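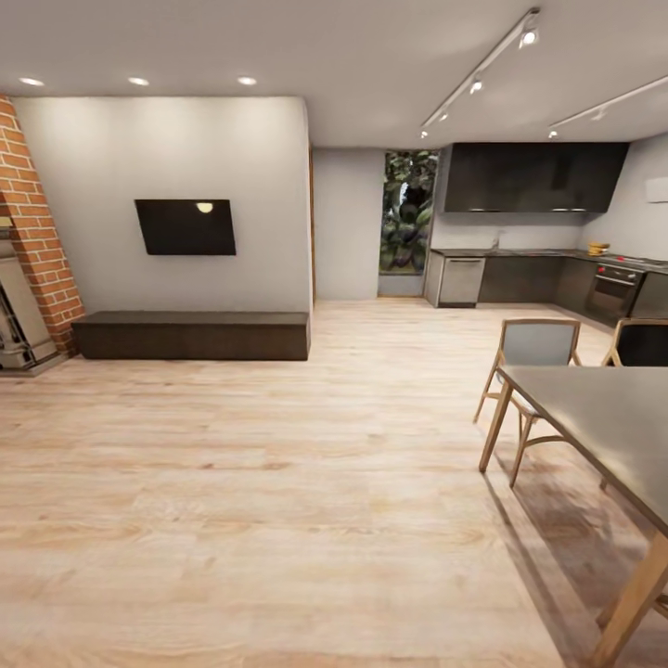 Rakiya Iyamu wrote to me that I was being a snob about open-plan homes, and that a person who has never cooked dinner with a toddler loose in the next room has no business defending doors. She may be right about the snob part. I have had her message sitting in my inbox since October and I keep going back to it, mostly to argue.

Her case is the one everybody makes. With the walls gone you can see your kids, talk to your guests, and get daylight from both ends of the house. Fine. I've read it in every real estate listing for as long as I've been able to afford to read real estate listings. What I never see is anyone asking how much of it holds up on a wet evening in a house with four people in it who all want to do different things.

We rented an open-plan place in Bredwood for 18 months. The listing called it "one generous space for living." Living in it, I learned that the blender beats the television, and the television beats any phone call. My husband fried onions once and the couch smelled of it until we had company the next weekend. My daughter did her homework in the bathroom, sitting on the edge of the tub, since it was the one room on that floor with a door. I'm told she was supposed to be at the kitchen island, in easy conversation with whoever was cooking.

I don't doubt that some people like it. Amanuel Weldu lives alone, eats out most nights and has a floor you could hold a dance on, and he's very happy. I'd be happy there too, for a weekend. But he isn't the buyer these layouts are sold to. They're sold to families, and the word that gets used is "together," as if the trouble with families was that they couldn't find each other.

And the daylight argument is weaker than it sounds. Windows let in light. Taking out a wall lets you spread around the light you've already got, which helps if the middle of the house was a cave and does very little if it wasn't. Our old kitchen in Gidura was small and shut off and got the sun all morning. No one ever complained it was dark. They complained it was small, and it was.

Then there's heat. When I was growing up, you warmed the room you were in and closed the door. The bedrooms were freezing and we thought nothing of it. In the Bredwood place there was one thermostat for the whole downstairs, plus the stairwell, which took its share. Our worst winter bill came to over 400 dollars. I asked the rental office about it and was told to try a rug.

I also have a suspicion about money, and I'll admit it's only a suspicion. An inside wall costs something to build. It has to be framed, wired and painted, and it needs a door, and the door needs hardware. Leave it out and the floor looks bigger in the brochure. I'm not saying there's a plot. I'm saying that when the cheaper thing to build also happens to be the thing we've all been taught to want, I'd like to hear who did the teaching.

The strange part is how the walls creep back. People put up bookcases, then a folding screen, then they spend 800 dollars on a sliding panel that doesn't quite reach the ceiling and stops no noise at all. The couple who took over our lease had a contractor quote them 3635 dollars to close off the kitchen, and from what I hear they were tempted. That's a lot of money to get back to where houses were in the first place.

Rakiya's second message, which was friendlier, said I should try it again when the kids are older – that it's different once nobody is crying. Maybe. But older kids have music, and friends, and opinions on what I'm watching. I can't see how a teenager is easier to share one room with than a baby, who at least goes to bed at seven.

I'd be less grumpy if it were offered as a choice. When we went looking in Flalton last year we saw one house after another with the same big room, the same island, the same three stools. I asked the agent if she had anything with a separate dining room. She said those don't sell. I said I was standing in front of her trying to buy one. She wrote something down – I'd love to know what – and drove us to another big room.

We ended up with a plain old house where the kitchen door sticks. I've been meaning to plane the bottom of it, but for now you give it a shove with your hip and it stays shut.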